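Search this site
Enter keywords Go
Print this page | E-mail this page

Workshop notebook, 2018-05-30
Candle room, scent throw on the Pavum jars

Second go at the fig and cedar blend from Szulc. Their sheet says it will "fill an open-plan living room". I have my doubts. The last one they sent said much the same and you had to stand over the wick to smell it.

Poured 2 jars in the plain rapeseed and coconut wax, same wick in both, one with the Szulc oil and one with our old Stemari cedar from April. Let them set overnight before lighting. Burned each for 60 minutes in the small room with the door shut, then swapped the order and did it again.

Cold, the Szulc one is nicer, I'll give them that. Greener, less like a pencil case. Lit, I couldn't tell which was stronger, and I knew which was which, so my nose isn't worth much as evidence. Needs doing blind.

Glass: the smoked finish looks good on a shelf and terrible next to a window, where it goes brown. Flerkley want it for their hallway range. Has anyone there stood one in a hallway?

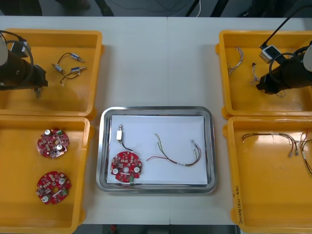 Quote for the first run is 1458 jars, lids extra. Too many for a scent we haven't proved. I'd ask for a smaller lot in clear glass and see what they say.

To do: longer wick, blind sniff, ask Szulc what size of room they tested in.

Last updated: after second burn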